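**Girer opens its doors in June -- come see how we teach robots to tidy a bathroom**

*For immediate release*

I've been writing these announcements for Girer for a while now, and this is the first one where I get to say: come on over! Our training floor on the Zolalska side of the building is opening to visitors for one afternoon in June, from 1 p.m. until the last person leaves (or until Cirilo turns the lights off, whichever comes first).

If you've only ever seen our robots in a trade show booth, you've missed the part I like best. Long before a robot puts a toothbrush back in a cup, a person has to do it, over and over, with a pair of hand-held grippers. We record those runs, and the software we call Sarico learns from them. It's patient work and it's oddly fun to watch -- I've lost whole lunch breaks to it.

We had a small preview last month for neighbors and a few folks from the local paper, and the vanity station was the hit of the day. People who came in asking about factory arms ended up crowding around a sink. One visitor wanted to know why we'd bother with something so ordinary, and Getsemaní Arriaga, who runs the training floor, had her answer ready. "Ordinary is the hard part," she told him. "A bottle falls over. Somebody moves the soap dish two inches. You and I don't even notice, but the robot has to see it and deal with it."
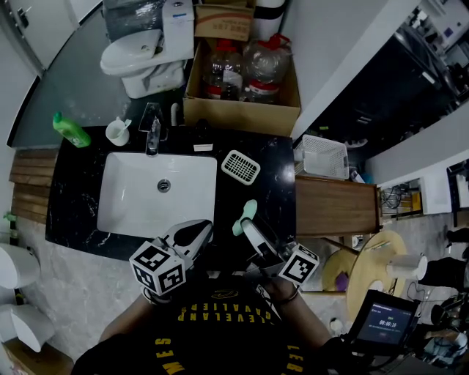 She then handed him the grippers, and he was terrible at it, and he stayed for most of an hour. I expect a lot of that in June. Everybody who comes can sign up for a turn, kids included as long as a grown-up is with them, and we'll have someone standing by to show you how to hold the things. The trick is to slow down. My own first try was so jerky that Getsemaní asked me if I was swatting flies.

So far the team has recorded up to 2,000 runs on bathroom tasks alone, and 900 of those are now part of the set that Sarico trains on. The rest are still being checked by hand, one after another, by Cirilo Pacheco and whoever he can talk into helping him. Cirilo will be giving a short talk at 2:30 about what makes a good run and what makes a bad one. He's promised to show the bad ones too (mine is in there, he tells me).

After the talk we'll have a live demonstration with Jia, our two-armed robot, working through a few of the same chores. I'd love to tell you it will go perfectly. Jia drops things, and when that happens we'll pick them up and start over, and you're welcome to ask the engineers what went wrong. They like that question more than you'd think.

A few practical bits:

- Admission is free, but please reserve a spot by email or at our front desk. The demonstration area is small, so we're taking groups of 17 at a time.
- Parking is behind the building. Use the side entrance, the front one will be locked.
- The whole floor is step-free, and we can put out extra chairs if you let us know.
- Photos are fine everywhere except the server room.
- Coffee and sandwiches from noon, while they last.

Teachers, please get in touch! We've set aside 1,000 dollars to help with bus costs for school groups, and I would much rather spend it than carry it over to next year.

Reporters who'd like a quieter look can come by at 10 a.m. the same day, before the doors open. Getsemaní and Cirilo will both be around for interviews, and you can have a turn with the grippers without anybody waiting behind you.

**About Girer**

We build household robots and the Sarico software that trains them. Our workshop and training floor are both at the Zolalska site.

**Press contact:** Girer front desk, Zolalska site. Ask for the open day team.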